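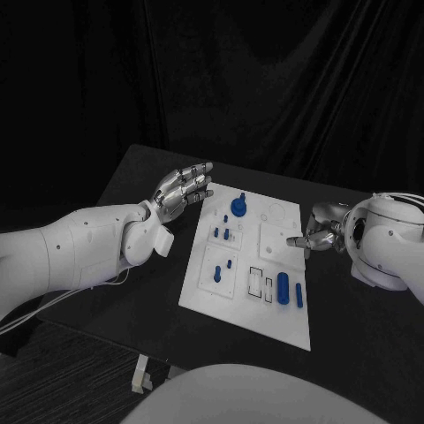

Astumska College has confirmed 12 further bursaries for its evening course in electrical maintenance at Lellville. Teaching begins in August and lasts five months. 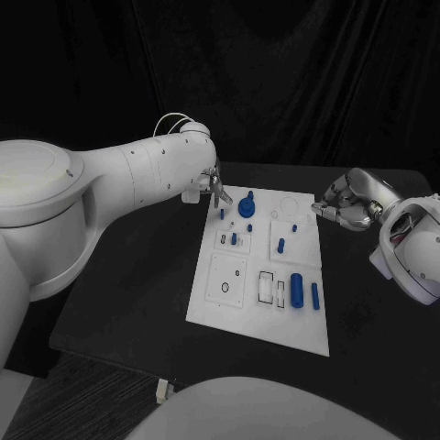 The syllabus has been revised at the request of local employers. Cable routing now has its own unit - the thin white loop over the arm's elbow joint is typical of the work covered - and the written paper has been shortened. 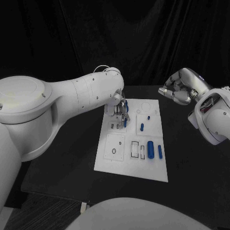
A small blue peg held upright over the board.

Applications close on Sunday.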